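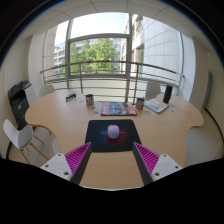
Working from home: keeping the work login safe (and your temper)

I've been logging in to the office in Fultstead from my back bedroom for four years now, and I've made every mistake going, so I thought I'd write down the bits that have stuck.

Change the router password first. I mean the one for the router's own settings page, which is a different thing from the wifi password, and mine was still the one printed on the sticker. Write the new one in a notebook and keep the notebook in a drawer. I know people are sniffy about paper, but a burglar wants your telly, and you will forget it by Monday otherwise.

Put the work laptop on its own wifi name if your router has a guest setting. Mine took a few minutes to switch on. The kids' tablets and the talking doorbell stay on the ordinary one and the two lots never meet.

If your work sends a code to your phone when you log in, ask them for backup codes as well and print them out. I dropped my phone in the sink once at half past eight in the morning and spent most of the day on hold. Yamuna Lobo from our Dirkgate branch keeps hers folded up inside a recipe book, under Puddings, and I've copied her (mine are in Soups).

If a code turns up and you haven't just tried to log in, don't type it anywhere and don't press Approve to make it go away! Ring your IT people and change your password.

Now, the connection dropping. Mine used to go every afternoon and I blamed the VPN for months. It was the laptop going to sleep. Look in the power settings and set it to stay awake while it's plugged in, then lock the screen yourself when you get up to put the kettle on. On Windows that's the Windows key and L.

If it still drops, try a cable. I bought a long flat one and ran it under the edge of the landing carpet, and video calls have been lovely ever since.

Turn the VPN off when you finish for the day, if your work lets you. I once spent a whole evening cursing a slow film before I noticed I was watching it by way of the office.

And do the updates at lunch. Press the button, shut the door, go and have your sandwich.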